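Notebook, March, evening

Flornetti sorting trial, jewelry set. Logged 82 runs today, which brings the total to 1449.

The Lacerda returns desk wants to know which pieces the arm could pull out of a mixed pile and which should stay with people. My feeling so far is that single rigid pieces are fine to hand over. Strands are the trouble. Brayden Paquette worked that desk for 2 years and says untangling takes up most of a shift, so if the machine gets only the easy pieces, the staff are left with knots all day. That needs to go in the report before anyone talks about headcount.

He also wants the quota of 200 items per shift dropped for whoever gets the tangles. I agree. Emitz has not answered on that.

Bracelets and other pieces on the striped cover, open box behind:
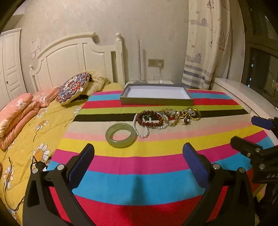
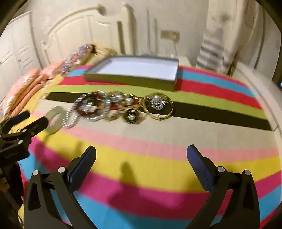
Next: split the log into beads, chains and rigid pieces, and ask Nandow for softer pads to compare. Brayden to write down how he starts on a knot. Check the return labels too, still no field for "needs a person".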